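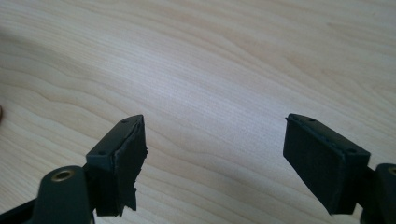 Plavby: README and data card

Plavby is the tabletop recordings of the student robotics club, made with a hand-held gripper and kept in one place so that next year's members don't have to ask us where anything is. Version 2, dated 1 October 2018. If you have version 1, please delete it. You know why, and if you don't, ask Defne about the clock.

Maintainers

Birsen Bayram (gripper, pads, screws, complaints about screws)
Defne Güneş (recordings, labels, file names, complaints about file names)

What you get

292 recordings of one person picking things up and putting them down on a table. Each is a folder holding the video, a log of how far the jaws were open, and a notes file. The notes file is sometimes empty. Read it anyway; when it isn't empty it tends to matter.

The tasks are sorting, stacking and handing over. Stacking has the most recordings because it was the competition task last season. Handing over has the fewest because it needs a second person in the room, and our schedules are what they are.

Folder layout

recordings/sort
recordings/stack
recordings/handover
calibration
scripts
old (do not look in old)

The gripper

The tool is called Endo. Dark green plastic, two fingers, brass-colored bushings in the linkage arms, a pad on the inner face of each finger. You hold it and the fingers do what your hand tells them, with a small delay that Birsen says is in your head.

The pads are not a matched pair. The left one is ragged along its edge, with bits sticking out and a flap coming away from the plastic near the top. The right one is still a respectable rectangle, apart from a slight lip at the top left corner. We argued over replacing the left pad before this release and then ran out of release. Anyone training on this data should know that the two sides may not hold a smooth object equally well. Anyone joining the club should know that changing the pad is an excellent first job.

How the recordings were made

1. Start with the jaws open over bare table. The script looks for this and will reject a folder without it.
2. Hold still until the log starts. Longer than that. Still longer.
3. Do the task once. A second attempt goes in a new folder, even if the first one was embarrassing.
4. Finish with the jaws open again, then stop the recording.
5. Write the notes file while you still remember what went wrong.

Known problems

The table is pale and smooth, and the light leaves a washed-out band across it. Small white objects in that band are hard to find in the video. The detector from our Jadoon project loses them completely and reports great confidence in something else.

The wood grain is very wavy. One early model learned to track it beautifully. We had not asked it to.

There are 3 folders in stack with the left and right labels swapped. They are listed in calibration/swapped.txt. We could have fixed them, but two people's homework already depends on them being wrong.

The jaw log drops a line now and then. Fill the gap with the value before it. Do not fill it with zero, unless you want the robot to believe its fingers snapped shut in midair.

Who did the recording

Club members only, all of them right-handed so far. If you are left-handed, you are more useful to this data set than you have ever been to anyone, and we would like to hear from you.

Using it

Fine for class projects, club entries and learning how this kind of data goes wrong. Please don't use it to claim that a gripper works in kitchens, warehouses or anywhere that isn't a table. Rustenent, the spring course, uses the sort folder for its second assignment, so leave those file names alone until grades are in.

The full set takes a while to unpack. Run scripts/check.py first. It prints 700 lines of output and only the last one means anything.

Still to do

Replace the left pad, and write down which folders come before and after the change
More handovers
A shade or curtain for the bright part of the table
Version 3 in December, if the handovers happen
Empty old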